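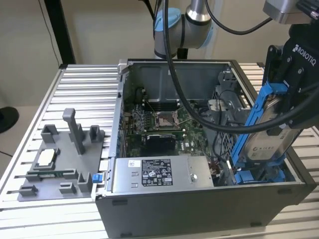

Old office computers get a second life at the Bandara workshop

If you have driven past the old Kundar building this October and wondered why the lights are on so late, the answer is computers, and a great many of them. The Bandara workshop has taken in 345 retired desktop machines from offices and schools across Nivovton, and every one of them is being opened up, looked over and made ready for a household that could use it.

The project goes by the name of Ferimano, and it has been growing quietly for a while now. It started with 20 towers stacked in a hallway, given by an accounting office that was moving to a smaller place and didn't have the heart to put them in the dumpster. Word got around, as it does in a town this size, and before long people were calling to ask whether the workshop would take theirs too. The goal for this season is 900 machines, and there is talk of reaching 1,000 if the weather holds and the deliveries keep coming before the holidays.

Chathurika Haque, who runs the workshop, was kind enough to let me stay most of an afternoon, and she talked me through the work with a patience I did not deserve, seeing that my own knowledge of computers ends at the power button. Most of the machines are the plain, sturdy sort that sat under desks for years, and she is very fond of them. "They were built to be opened," she told me. "Somebody thought about the person who would have to fix this one day, and I like that person very much."

A tower is laid down on its side on one of the slotted metal tables, the side panel comes off, and there it all is, the green board and the power supply and the place where the drives go. I had expected a good deal of fuss with screwdrivers. What I saw instead was a lot of blue plastic. On the Dell machines the hard disks ride in bright blue carriers, and the blue is a kind of friendly signal to whoever is working on the thing — touch here, pull here. Chathurika says she can teach a newcomer the drives in one sitting, and then spend the rest of the week teaching them to be careful with cables.

The drives get the most attention, and for good reason. People leave their whole lives on them. Each disk is wiped before the computer goes anywhere, and any disk that can't be wiped is kept back and destroyed. A drive that passes its checks can go back to work, and one that is slow or noisy is swapped for something better from the shelf.

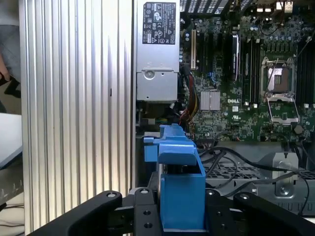

What happens to the parts

Some of the towers that arrive are simply past saving as whole computers, and these are treated as a sort of pantry. Memory, power supplies, heatsinks, even the little clips and brackets are kept if they are any good, and the workshop has drawers and drawers of them, labeled by hand. Older boards still turn up with a legacy PCI slot, and Chathurika holds on to a few of those for the people in town who have an elderly scanner or a sewing machine card they can't bear to part with. The bare cases go for scrap metal, and the money from that pays for new cables and a fair amount of tea.

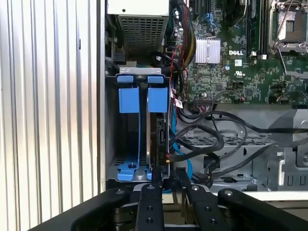 Families on the waiting list can expect to hear from Ferimano by telephone, and the finished computers will be handed over at the workshop itself, with a keyboard, a mouse and a screen if one is needed. Before that happens every tower gets one last look inside, and this is the part Chathurika will not hurry. She likes to see each drive seated properly in its cage, between the blue rails, and each connector pushed home, and the data cable lying where it won't be pinched when the side goes back on. After that the machine is started up and left running for a few hours on a bench by the window, and only then does it get its sticker and a place on the outgoing shelf.

The workshop is still glad to have desktop computers of nearly any age, along with keyboards, mice and power cords, which always seem to run short. Laptops are welcome too, as long as the charger comes with them. Big glass monitors and printers can't be taken, I'm sorry to say, as there just isn't the room. Donations may be brought to the side door of the Kundar building from mid-morning until five, and there is a bell to ring if you have something heavy and would like a hand carrying it in from the car.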